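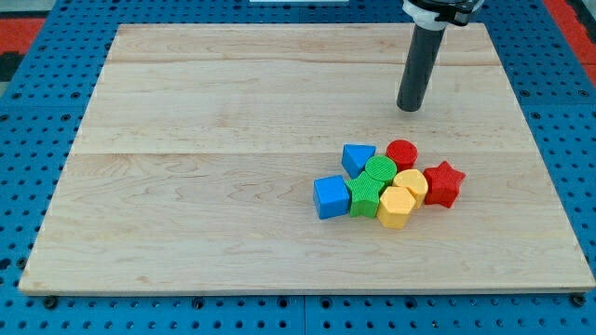
January 27, 2021

Quick one tonight because dinner is in the oven and I have maybe twenty minutes.

So, boards. I've been meaning to write about pale wood for ages. Maple or anything that looks like it. I like a top made of strips, glued side by side, where you can still find the seams if you look. Three wide strips is my favorite. Skinny ones look like a gym floor to me, sorry.

And the wavy grain! Little brown streaks and swirls. Put it on something bright blue and the wood goes almost creamy. Red blocks on top of that, even better. I'd paint my whole bench that blue if I thought I could get away with it.

Anyway. My own board. Started it in November, planed it twice, still not flat. 131 hours of telling people it's nearly done, thats what it feels like. One seam is tight and the other one isn't. Stavros Papadakis lent me his good clamps and I think I still over tightened them. Glue everywhere. Scraped it off next morning with a paint scraper, left a scratch, sanded the scratch, made a dip. You see how it goes.

Things I'd do different next time:

Check the strips against each other dry, before any glue
Leave the front edge thick, I took too much off mine
Fix it down at the front corners so it stops walking across the bench
Stop at 252 grit or whatever the nearest paper is, I never remeber

Oil this weekend if it warms up in the garage. Two thin coats, rag, leave it alone overnight. Then the wooden blocks for my nephew, which I also promised for November.

Timer's going. More when the oil is on.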